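1/ Five weeks into the new folding work at the Kurkton laundry and I've been promising a thread. Get a brew, I love this stuff.

2/ Quick background. Grelholm is the system that will fold the small knits. Before it can fold anything it has to learn from people, so since February our folders have been doing part of each shift with hand-held grippers in place of bare hands.

3/ Our target is 600 folds a week. The running total this morning (2020-03-10) is 3,329. I had to read that twice!

4/ Ribbed knit is my favourite of the lot. It stretches one way, sulks the other, and the hem flips over the moment you look elsewhere. Mustard yellow on a patterned sheet, pads wide open: 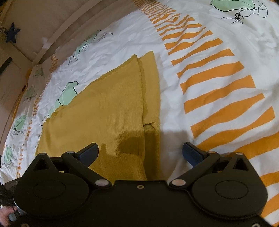
5/ What's changed for the folders

Breaks, for a start. Gripper sessions stop at 30 minutes, then you swap to sorting or the press. People liked that so much the bare-hand tables asked for the same, and got it.

6/ The talk has changed too. Folders with years on the job are having to put into words what their hands do. "Pinch it lower, let the weight pull it flat." Brilliant to listen to.

7/ Worries? Yes, and fair ones. All 32 of us got it in writing that hours stay as they are this year. I'd like next year in writing as well, and I've said so at the meeting.

8/ Lam, the software that sorts the good folds from the bad, still bins some lovely ones. We now have a folder sitting in on the checks every week, paid at the higher rate. Best decision so far.

9/ Towels next. Will post when we start on them.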